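Table Linen and Placemats – Frequently Asked Questions

Home > Help > Care and sizing > Woven placemats

Page maintained by Younes El Idrissi, product support, Balero. Last revised in February.

Which products does this page cover?

The Clasten and Berico ranges of woven synthetic placemats, in rectangular format only. Cotton and linen mats have their own page. Round mats from the Ševčík range were discontinued, but the cleaning instructions below still apply to them.

What size are the mats?

Both ranges measure 42 cm on the long side. The short side differs slightly between production runs, so mats bought at different times may not line up exactly when laid edge to edge. If an exact match matters, order the full set together.

What plate sizes fit?

A standard dinner plate leaves space for a knife and fork on either side. Very wide rimmed plates will cover most of the short side. Measure the plate across the rim, as the flat base is often much smaller.

Is the stripe printed or woven?

Woven. The colour is in the yarn and goes through the full thickness of the mat. The darker bands contain lighter flecks where the pale yarn crosses them. This is normal and does not indicate wear.

Which way should the stripe run?

There is no correct direction. Diagonal patterns look the same when the mat is turned through a half turn, apart from small differences in band width. For a set facing each other across a table, lay them all the same way up and the stripes will run parallel.
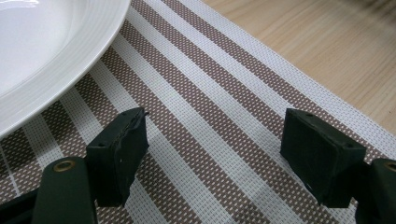 Plain crockery is the simplest choice with a striped mat. Where the plate has a raised or ringed rim, check for rough glaze on the foot before use. An unglazed foot ring dragged across the weave will raise the yarn over time, and raised yarn cannot be pressed flat again.

Can I put hot dishes on them?

Plates at serving temperature, yes. Pans, oven dishes and anything straight from the hob need a trivet. Heat damage shows first as a shiny patch and is permanent.

Do they protect a wooden table?

They protect against scratches and light knocks. They do not stop liquid, as the weave is open. Lift the mat and dry the table underneath after any spill. On oiled or waxed wood, remove the mats between meals – moisture held under a mat can leave a mark.

How do I clean them?

Wipe with a damp cloth and a little washing-up liquid, following the direction of the weave. For dried food, soak in lukewarm water for 9 minutes and use a soft brush. Rinse and dry flat. Do not machine wash, tumble dry or iron.

My mat arrived curled. Is it faulty?

No. Mats are packed rolled. Lay the mat face down under an even weight, such as a few large books, for 8 hours. Corners that still lift after two attempts can be returned.

The border is coming away from the weave. Can it be repaired?

Not reliably. Glue stiffens the edge and tends to yellow. Borders on both ranges are guaranteed for 2 years in domestic use. Send us the order number and a description of the damage.

How should they be stored?

Flat, in a drawer or on a shelf. Do not fold. If space is short, roll loosely with the pattern facing outwards.

Related pages: Cotton napkins – Table runners – Returns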